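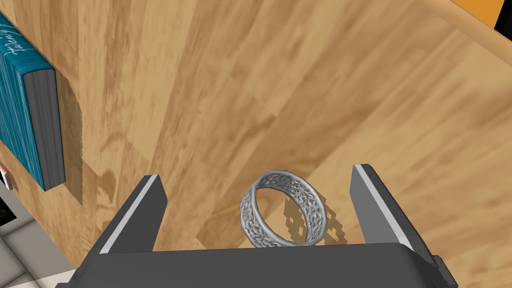 Clusora よくある質問

最終更新:2023年12月28日

Clusora(クルソラ)を一人でちまちま作っている者です。つかみ動作の計画と、手先カメラの画像からの認識と、その二つをつなぐ制御ループをまとめたツール群です。メールで同じ質問をもらうことが増えてきたので、まとめて書いておきます。順番は適当です。思いついたら足します。

Clusoraって結局なにをするソフトなんですか?

手先カメラの画像を受け取って、対象物の領域と姿勢を推定して、二指グリッパの把持候補を出して、そこまでの軌道を引くところまでやります。腕のドライバは入っていません。そこは各社いろいろすぎて、私一人では面倒を見きれないです……。軌道は関節角の時系列で吐くので、手持ちのコントローラに流し込んでください。

シミュレーションだけでも使えますか?

使えます! というか、私自身が普段はほとんどシミュレーションです。レンダラはSkoltov、物理計算はKhuranaにつないでいます。どちらも差し替えられるようにインターフェースを切ってありますが、別のものにつないだ報告はまだ2件しかもらっていないので、やってみた方はぜひ教えてください。

なんで指輪なんですか? ほかの物じゃだめなんですか?

これ、いちばん多い質問です。標準のテストシーンに透かし細工の指輪が入っているのは、認識側にとって意地悪だからです。編み目みたいな模様で穴だらけなので、向こう側の木目が透けて、領域分割がすぐ迷子になります。おまけに影まで穴あきの模様で落ちるので、影も指輪の一部だと言い張るモデルが出てきます。初期のClusoraがまさにそれで、影の真ん中に自信満々で把持点を打っていました。あれは笑いました。

もちろん、ほかの物でも動きます。箱とかコップとか、素直な形のほうがずっと楽です。

影を物体と間違えるのはどうすれば直りますか?

まず shadow_check を有効にしてください。既定では無効になっています(処理が重いので)。候補領域ごとに、支持面からの高さがあるかどうかを深度で確かめて、ぺったんこなら捨てる、という素朴な処理です。

それでもだめなときは、光源の向きをシーン設定に書いてあげると効きます。影が落ちる方向がわかっていれば、候補の順位を下げられるので。実機だと光源の向きなんてわからないよ、というのはその通りで、そこは宿題のままです。すみません。

グリッパの指が画像に大きく写り込みます。マスクしたほうがいいですか?

マスクしてください。手先にカメラを付けると、指もパームもどーんと手前に入ってきますよね。Clusoraは関節角とグリッパのモデルから、自分の体が写る範囲を毎フレーム計算して除外します。self_mask という項目で、こちらは最初から有効です。

ただし、モデルが実物と合っていないと縁が残ります。指の内側に明るい色の帯があるような塗り分けだと、残った縁が細長い物体に化けがちです。マージンは4ピクセルが初期値ですが、指先がちらちら検出されるようなら、少しずつ広げてみてください。広げすぎると今度は指の近くにある対象物まで消えるので、ほどほどに。

指輪はどこをつかむのが正解なんでしょう?

正解はひとつじゃないです。幅広のバンドが縁で立っているなら、私はバンドを両側面から軽く挟む候補をよく使います。穴に指を片方入れて、バンドの厚みを内と外から挟む方法もあるんですが、指が太いと入りません。プランナは指の太さと開口部の大きさを比べて、入らない候補を先に落とします。

立っている輪っかは、つかむ前に触るとすぐ倒れます。なので両方の指がなるべく同時に触れてほしい。対象が片方の指に寄っていると、先に触れた側に押されてコロンといきます。center_before_close を有効にすると、閉じる前に手先を横にずらして、指のあいだの真ん中に対象が来るように合わせます。動作はちょっと遅くなりますが、私はもう切ったことがないです。

把持候補はいくつ出ますか?

初期設定では100個サンプリングして、衝突と開口幅でふるいにかけ、残りを点数順に並べます。全部見たい方は dump_candidates をどうぞ。ログがものすごい勢いで太るので、使い終わったら戻すのをお忘れなく(私は忘れてディスクをあふれさせました)。

候補がゼロになってしまうときは、たいてい支持面の高さがずれています。指先が机にめり込む判定になって全滅しているパターンです。ログに reject: support がずらっと並んでいたら、それです。

背景の木目のせいで誤検出が出ます

あるあるです。節や渦のところは色が濃くて、小さい物体っぽく見えるんですよね。背景テクスチャをランダムに差し替えて学習し直すのが王道で、付属のスクリプトは36種類の面を順に回します。木目ばかり多めに入れているのは、私の好みではなくて、失敗例を集めたらそこに偏っていたからです。いや、木の机は好きですけど。

学習し直す時間がないときは、さっきの shadow_check が節にも効きます。節にも高さがないので。

机の上に本とか関係ない物が置いてあっても大丈夫ですか?

大丈夫なように作っているつもりです。対象以外のものはまとめて障害物として扱います。名前も種類も気にしません。ぶつからなければいい、という割り切りです。

困るのは画像の端で切れている物です。見えている部分しか形がわからないので、実際より小さく見積もってしまいます。対策として、画像の縁に接している障害物は外側に向かって伸ばして扱います。伸ばす長さは edge_extend で変えられます。腕が妙に遠回りするな、と思ったらここが大きすぎるのかもしれません。

影の縁がギザギザです。バグですか?

レンダラの影の解像度です。Skoltov側の設定で上げられますが、そのぶん遅くなります。うちの認識は影の縁の細かさをほとんど使っていないので、私は低いまま回しています。きれいな絵が欲しいときだけ上げてください。

制御ループは何Hzで回っていますか?

認識は25Hzを目標にしています。関節の指令はもっと速い周期で補間して出しますが、その周期はコントローラに合わせて設定する形です。認識が間に合わなかったときは、直前の推定を使ってそのまま進みます。何回続けて間に合わなかったら止まるか、は stale_limit で決められます。実機の方は、ここを必ず小さめから始めてください。お願いします!

実機に持っていったら全然つかめません

気持ちはよくわかります。私が見る順番を書いておきますね。

最初に手先カメラの取り付け位置の校正。次にグリッパの開き幅の単位(メートルとミリの取り違え、私も5月にやりました)。その次が画像と関節角の時刻ずれです。認識モデルを疑うのは、この三つが済んでからで十分です。

時刻ずれは、腕を動かしながらマスクの位置を眺めると見つけやすいです。マスクが指に遅れてついてくるなら、ずれています。

Faltardって何ですか? Clusoraと別物?

ログの再生ツールです。もとはClusoraの中にあったのを切り出しました。失敗した試行を一コマずつ戻して、そのときの候補と点数を重ねて見られます。Clusoraなしでも動きますが、ログの形式は同じなので、一緒に使うのがいちばん楽です。見た目が地味なのは勘弁してください。

三本指や吸着パッドには対応しますか?

吸着は枝があります。動きますが、説明書きがありません。三本指は予定なしです。候補の生成が平行に閉じる二指を前提にしていて、そこをいじると全部書き直しになるんです……。やりたい方がいたら相談には乗ります。

テストシーンの中身は変えてもいいですか?

どんどん変えてください。シーンファイルはただのテキストなので、対象物の行を自分のメッシュに書き換えれば読み込みます。メッシュの原点が変な位置にあると、読み込んだ瞬間に机の下へ落ちていくので、そこだけ注意です。

バグ報告はどこに送ればいいですか?

配布ページの報告フォームからお願いします。Faltardで開けるログが付いていると、返事がぐっと早くなります。スクリーンショットだけだと、だいたい「ログもらえますか」と返すことになるので、最初から付けてもらえるとうれしいです。設定ファイルも一緒にどうぞ。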